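Zusent Industry News
November
By the Zusent automation desk
Reading time: 6 min

Brommont laboratory compares gripper fingertips on soft toys and drawers

A small robotics laboratory in Brommont has finished the first part of a comparison between four sets of gripper fingertips, and the early results favour a plain shape over a more complicated one. The work was paid for by Flanancombe, a maker of handling equipment for returns warehouses, where goods come back from customers in every condition and must be sorted again before they can be sold.

According to a summary which the laboratory sent to its partners this month, 2720 grasps were recorded on 19 objects. The list of objects includes plush toys, folded socks, a sponge, a paperback and several packages with soft walls. All of the grasps were made with parallel grippers, and the same controller, named Kneath, was used from beginning to end. The laboratory says it kept the controller fixed so that any difference in the numbers could be attributed to the fingertips and the cameras.

Plush toys received the most attention. For a warehouse they are an unpleasant item: light, compressible, and with a centre of mass that is difficult to guess from the outside. A gripper that closes too far on a head can push the body out of position, and a gripper that takes an arm or an ear may lift the toy and lose it again over the conveyor. Flanancombe wanted to know if this can be improved with fingertips only, without buying a new hand for each station.

The two tip shapes that were tested the longest are a wedge, which becomes narrow toward the table, and a flat pad with a ribbed rubber face. The pad was expected to win. It has more surface, and on rigid boxes it has been the usual choice for years. On soft objects the summary reports the opposite order. The wedge slides under the curve of the object before it closes, so the object is held slightly from below. The pad presses on the widest point, and the fabric rolls away from it.

A second subject of the study is the camera. Each station can work with a camera fixed near the table, with a small camera at the wrist, or with both. The wrist camera is close to the object and looks between the fingers, which is useful in the last moments before closing. Its weak point is that the fingers and their shadows are always in the image, and a controller that was trained on clean images may react badly to them.

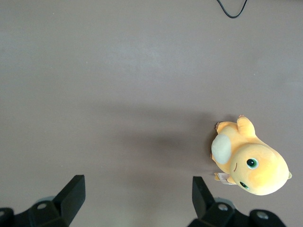

Does the wrist camera make the fixed camera unnecessary?

The laboratory keeps both. In its trials the wrist camera gave the better final alignment, while the fixed camera was faster at finding an object and at noticing when a grasp had been lost. With the wrist camera alone, the controller often needed a search movement before it could begin.

For an operator of a small line, the cost of this decision is mostly in the cabling and in the calibration. A wrist camera travels with the arm, so its cable bends at every cycle, and the mount must be checked after each collision. The summary recommends a calibration check at the start of each shift. It also suggests that the exposure be set by hand, as automatic exposure changed whenever a dark finger came near a pale object, and the controller took this change for a movement.

Lighting was adjusted several times during the autumn. In the first weeks a single lamp gave hard shadows, and the controller sometimes placed the grasp at the border of a shadow and missed the toy. Diffuse light reduced this error but did not remove it. The laboratory has published no figure for this part, and says the trials with different lamps were too few to compare in a fair way.

The third subject is the drawer task. Flanancombe's customers sometimes keep small parts in drawers beside the sorting table, and they have asked for a robot that can open a drawer with one arm and put the object inside with the other. A vertical handle seems simple to a person. For a parallel gripper it requires that the wrist be turned correctly and that the arm follow the direction of the drawer while it pulls. If the arm pulls at a small angle, the drawer jams, and then either the gripper slips or the complete box moves on the table.

The laboratory measured how often the box moved. With the rubber pads it happened more often, which the authors explain by the strong grip: the pad does not let go when the drawer jams, and so the force goes into the box. With the harder wedge the fingers slipped first. Neither result is ideal, and a modification of the controller is planned, in which the arm will become softer in the sideways direction as soon as the handle is held.

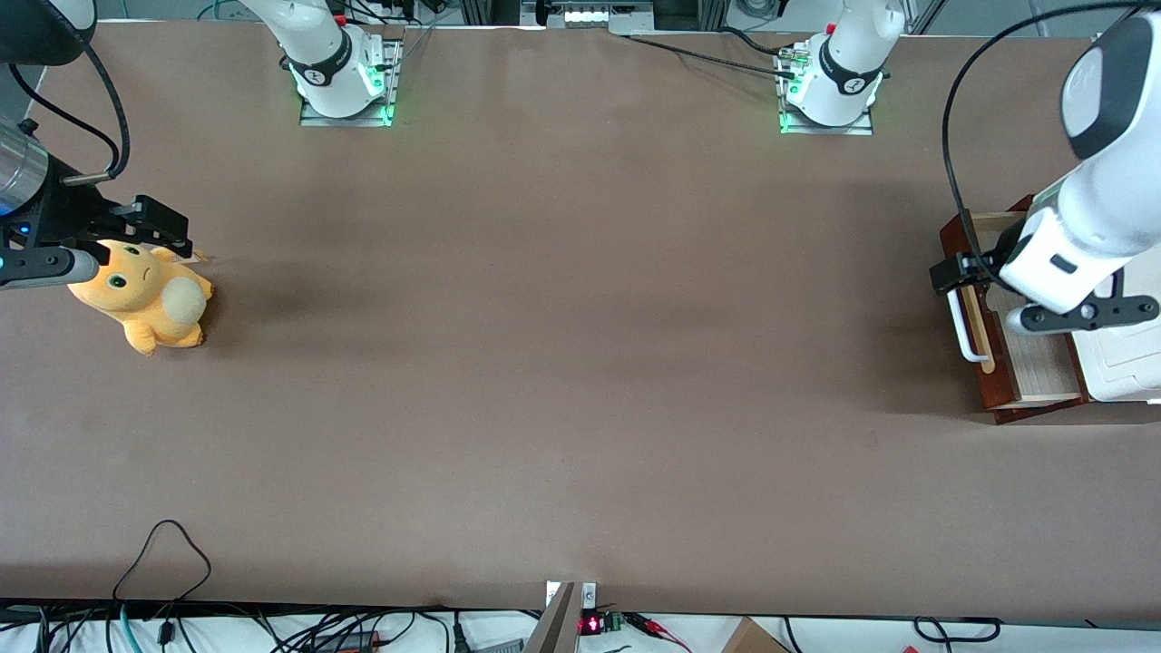 Two arms at the paper-covered table, with a plush toy under one gripper and a partly open drawer below the other.

Work with two arms brings another difficulty, namely the timing. In the Brommont set-up each arm may plan its own movement, but the space above the middle of the table may be used by only one arm at a time. This rule is easy to program and it prevents collisions. It also costs time. The laboratory estimates that a full cycle, from the first approach to the closed drawer, takes around 65 seconds at the present speed. A person does the same in a few seconds, and the summary states this openly.

Flanancombe says the speed does not worry it at this stage. The company is looking first for a fingertip that can remain on the gripper during a whole shift. At many of its installations the tips are changed by hand when the product changes, and each change means a stop, a check and sometimes a forgotten screw. If one shape can take socks, toys and boxes with acceptable losses, the stop disappears. A slower arm which does not stop may then be the cheaper one over a night.

There are limits to the study which readers should keep in mind. All the objects were presented one by one, and a returns bin is seldom so polite. The objects were also clean and without plastic bags. Transparent bags are known to disturb depth cameras, and they were left out of this first part on purpose. Wear was not measured either. The wedge is made of a harder material than the pad, but its edge is thin, and the laboratory cannot say yet for how many cycles it will keep its form.

The two remaining sets of tips, a curved shell and a softer version of the wedge, were used for fewer grasps and are mentioned only briefly. The shell was good with the sponge and poor with the paperback, where it could not hold the spine flat. The soft wedge bent outward under load and was removed from the drawer task after several attempts.

The next part begins in winter and will bring mixed bins and bagged goods. Flanancombe intends to install one station with wedge fingertips at a customer's site if those trials go well, but it has given no location. The drawings of the wedge will be available to partners of the laboratory, together with the settings of the Kneath controller which were used for the comparison. The price of the tips has not been decided.

Comments (4)

gearbox_west
We tried ribbed pads on stuffed animals at our depot and had exactly this rolling effect. Cutting the pads narrower helped a little. I would like to see the closing force for each shape, without that it is hard to compare.

Marlpit
The remark about auto exposure is worth the whole article. We lost two weeks on the same thing and blamed the network.

tin_kettle
Why not a suction cup for the boxes and fingers for the rest? Many lines already have air.

gearbox_west
@tin_kettle On fuzzy fabric suction is hopeless in my experience, and then you have two tools on the wrist and more weight. For boxes only I agree with you.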